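COMMUNIQUÉ DE PRESSE
Bragança, le 5 septembre 2023

Nestia ouvre les commandes de Vadine, son kit de préhension avec caméra de poignet

Nestia annonce la mise sur le marché de Vadine, un kit de préhension destiné aux bras robotisés légers. L'ensemble réunit une pince à deux doigts, une caméra compacte montée au poignet, le faisceau de câblage et une licence du logiciel de pilotage Enurov. Il s'adresse aux laboratoires, aux établissements d'enseignement technique et aux ateliers travaillant en petites séries.

Le kit est proposé au prix de 2 288 euros hors taxes. Il comprend une garantie de 12 mois et un accès aux mises à jour d'Enurov pendant la même période. Le délai de livraison est fixé à 14 jours ouvrés pour les commandes passées depuis le Portugal, l'Espagne et la France, et à 21 jours ouvrés pour les autres pays de l'Union européenne.

La caméra est orientée dans l'axe des doigts, de sorte que l'opérateur dispose du même point de vue que la pince lors de l'approche d'un objet. Les essais de prise en main sont conduits à Bragança sur des articles courants, boîtes de conserve et textiles notamment, posés sur un plan de travail ordinaire.

« Nos clients souhaitaient un matériel qu'ils puissent installer eux-mêmes et employer dans leurs propres locaux. Vadine a été conçu dans cet esprit », déclare Jaime Cordeiro, directeur du développement de Nestia.
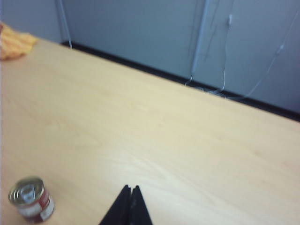 Vue de la caméra de poignet : les deux doigts de la pince et une petite boîte de conserve. © Nestia

Une version à doigts interchangeables sera présentée en décembre. Les acquéreurs du modèle actuel pourront en obtenir les pièces séparément, selon des conditions tarifaires communiquées à cette date.

Contact presse : Nestia, service communication, Bragança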